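Notebook, February
Crumb staling, wrapped sponge, batch three

Started 8:40 a.m. Bench two again. The big balance took twenty minutes to settle after the heating came on, so the first weights are not in the table below. I redid them at 9:15 and those are the ones to use.

Plan for the batch is unchanged from last month: same sponge recipe, two wrapping films, three storage temperatures, firmness and moisture on days 1, 3, 6, 9 and 12.

Break room table, checkered cloth.
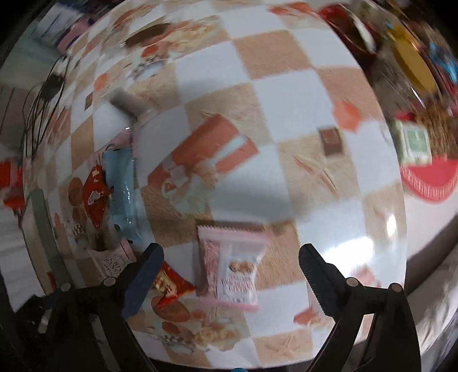
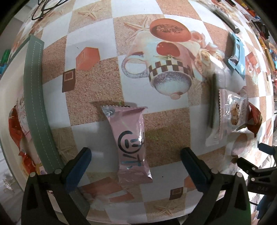 Films are the Silthorpe clear and the Rellport metallized. Both came in as flat sheet and we cut and seal our own pouches on the bar sealer. The Silthorpe film needs a longer dwell than the supplier sheet says. At the listed setting I could peel the seam open with two fingers. One step up on the dial and it held, two steps up and it puckered at the corners. Stay at one step up and write the setting on every pouch in marker, on the seal margin and not over the product.

The Rellport film seals cleanly but it is easy to trap a fold in the seam. Flatten it with the side of a ruler before closing the bar. Six pouches failed the dye test on the first round, all of them with a visible fold. Resealed and retested, all good. The scrap is in the tray under the sealer if anyone wants to look at what a bad fold looks like.

Sponges baked yesterday in the small oven, cooled on racks for two hours, then cut with the wire frame. Ends discarded. I cut 30 blocks for each film and put the spares in the freezer in a plain bag, labeled. Please don't use the spares for anything else until day 12 is done.

Firmness
Using the Birhane probe with the wide cylinder. Zero it with the cylinder fitted, since the weight matters at this end of the scale. The load cell was last checked with the 260 g brass weight and read within tolerance. I checked it again this morning before the first block and once more after lunch. No drift worth noting.

Press each block once only, in the middle, crust side down. In batch two some blocks were pressed twice when the first reading looked odd, and those second readings are all low. That makes sense, as the crumb has already been crushed. I have crossed them out in the batch two sheet but left them readable.

Day 1 readings are close together for both films, as expected. Day 3 is where batch two started to split, with the clear film firming faster at the cool temperature. I would like to see that again before believing it. The cool cabinet in batch two had a bad door gasket for part of the run, and the log has a gap of one night.

Moisture
Oven method, two dishes per block, crumb taken from the center and from just under the surface. Dishes dried and cooled in the desiccator first. The desiccant was pink on one side so I swapped it out. The old lot is regenerating on the bottom shelf of the drying oven — leave it until tomorrow.

The near-surface samples are hard to take evenly. I tried a cork borer, a scalpel and a grater. The borer compresses the crumb and the grater loses water while you work. The scalpel with a 5 mm guide is slow but gives the closest pairs. I'll stay with the scalpel for the rest of the batch. Lid on the dish between cuts.

Storage
Warm cabinet: steady all morning.
Room cabinet: reads a little high on the top shelf, so pouches are on the middle and lower shelves only.
Cool cabinet: new gasket fitted, logger moved to the back left corner where it was reading lowest in the empty test.

Shelf positions were drawn from slips and written on the map taped inside each door. If you take a pouch out to look at it, put it back in the same spot.

One thing to sort out before day 6. The Fondby site wants to compare our curve with theirs, and they report firmness at a different compression depth. I can either run a small side set at their depth or try to convert from our full curves. The probe saves the whole curve, so conversion should be possible for everything in this batch. For batch one we only kept the peak value, and there's no getting that back. I have set the export to keep everything from now on, 2,000 points per press, and the files are small enough that we don't need to thin them.

Also the recipe. The flour lot changed between batch two and batch three. Protein on the sack label is slightly higher. I don't expect it to swamp the film effect but it means batches two and three should not be pooled without a note. I set aside a jar of the old lot, enough for one bake, on the shelf over the scales. If day 9 looks strange we can bake a small set from the old flour and run it in the room cabinet only.

2:30 p.m. All pouches in. Dye test sheet, seal settings and shelf maps are in the blue folder. Sealer off, bar still warm when I left it.

To do
Order more moisture dishes, the narrow ones with the tight lids.
Ask for a second roll of the Rellport film from the same lot.
Clean the wire frame properly, there is dried crumb in the tension screws.
Pull the day 3 pouches before 10 a.m. and let them stand an hour unopened before pressing.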